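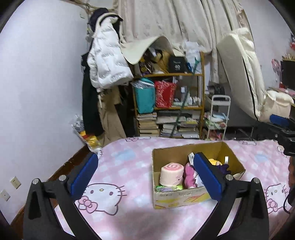
The soft toy box on the bed, with the roll cake one at the front left.

Filed under: Home Safety Checks / Bedrooms
12 comments | 80 shares

Child's bedroom and toy box check, 9 Dec 2022

I do this one twice a year, now and again in April, and I've put my notes under each point so you can see how it went in our house in Talham. Copy the headings, ignore my waffle, whatever suits you! I've marked everything OK, SORT or LATER. LATER means I know and I'm cross about it.

1. Toy box: edges and flaps - OK
It's a plain cardboard carton with the lid flaps off, so there's nothing to fold down on small fingers. I ran my hand right round the rim and found no staples and no stiff tape ends. If yours had a plastic strap, check the bits of it haven't dropped down inside (found one last time, under a rabbit).

2. Toy box: weight - OK
Lift it yourself when it's full. Mine is nearly all soft toys so it's no bother, but boxes do seem to collect hardbacks when you aren't looking.

3. Seams and stuffing - SORT
Every toy out, every toy squeezed, gentle tug on every seam. The pink and white roll cake with the little face is sound, and so is the yellow one. The magenta one with the white fur has a gap under one arm that I can get a fingertip into, so it's gone in the mending basket. I was a bit nervous about the dark purple spiky one, but the spikes are stitched in properly and they held.

4. Eyes, noses, buttons - OK
Twist as well as pull! Pulling alone doesn't tell you much. Anything that turns freely comes out of the room the same day, no matter how much fuss there is.

5. Tags and labels - SORT
There's a small white tag sticking up near the top of the pile. Sewn-in care labels I leave alone, because I want to know how to wash the thing. Swing tags and the plastic loops they hang on get snipped and go straight in the bin. Haven't done that one yet.

6. Packets and wrappers - SORT
Same box, right down at the bottom front, a green package. I would like to know how long that's been there. Anything in packaging gets opened, looked at and either kept or chucked, and the wrapping doesn't go back in with the toys. Our box is for soft toys and it always ends up with odds and ends in it.

7. Bed frame - OK
Dark wood, so splinters don't show up, and you have to feel for them. Go slowly along the side rail with an old pair of tights over your hand - they snag on anything rough. Check the bolts too. I gave one a quarter turn at the foot end and the wobble stopped.

8. Sheet - OK
The Hello Kitty one with the clouds. Elastic still good, corners tucked well under, no loose threads long enough to wind round a finger. It has been washed to within an inch of its life and she won't have any other.

9. Wall sockets - LATER
The outlets are low down on the wall by the bed frame, right where a toy or a bit of blanket can end up. Look for cracks, scorch marks and loose plates. Mine have no cracks or marks, but one plate moves very slightly when I press it, so I've rung Hartley Electrical and they're coming after the holidays. Nothing gets plugged in there until they've been. I've moved the night light to the other wall.

10. Where the box lives - SORT
Up on the bed is fine for going through it. It shouldn't stay there overnight, and it shouldn't go on the floor between the bed and the door either (I have the bruise). It's going at the bottom of the wardrobe.

Still to do: mend magenta, snip tag, deal with green package, shift box, electrician.

Comments

Benvinda Torres
The tights trick is brilliant, I found two splinters on our bunk ladder in five minutes. Do you wash the soft toys at the same time, or is that a separate job?

Mitra Rahimi
Separate, or I'd never finish! I do them in a pillowcase with the end knotted, a few each week. The mending has to come first though - I washed one with a split seam once and I was picking stuffing out of the filter for days.

Benvinda Torres
Noted. Ours are in a Pekley crate with a hinged lid and I think I'm going to take the lid off after reading number one.

641 views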